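How Does a Workshop Shop for a Robot?

Suppose you have been saving your allowance for a bicycle. You find one you love, you count your coins, and then you remember the helmet, the lock and the pump. Buying a robot is a lot like that, only the piggy bank has to be much bigger!

At the Guthrie workshop in Prarkby, the grown-ups wanted a robot to help pack boxes into bins. Before they spent a penny, they wrote down the job — what needs to be picked up, how heavy it is, and where it has to go. A small job on a tabletop doesn't need a giant robot.

Two arms cost more than one, of course, and each arm on this table has its own gripper, its own cables and its own little camera underneath. All of those go on the shopping list too.

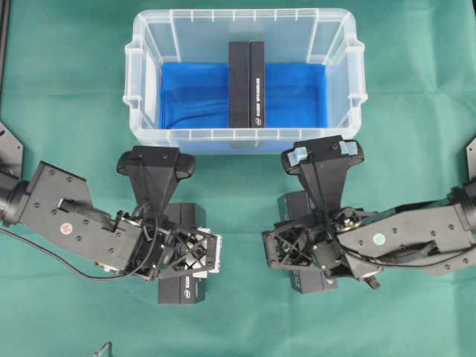 Don't forget the small stuff

Grippers get worn, cables get tired, and somebody has to learn how to run the whole thing. So the workshop set aside 18 dollars out of every 75 in its robot budget for spare parts and lessons.

Waiting is part of the plan

Robots don't always come the next day. The arms from Rekow took nine weeks to arrive, and practice took six weeks more.

Try it yourself: pick a chore at home, and write a shopping list for a robot that could do it. What would you buy first?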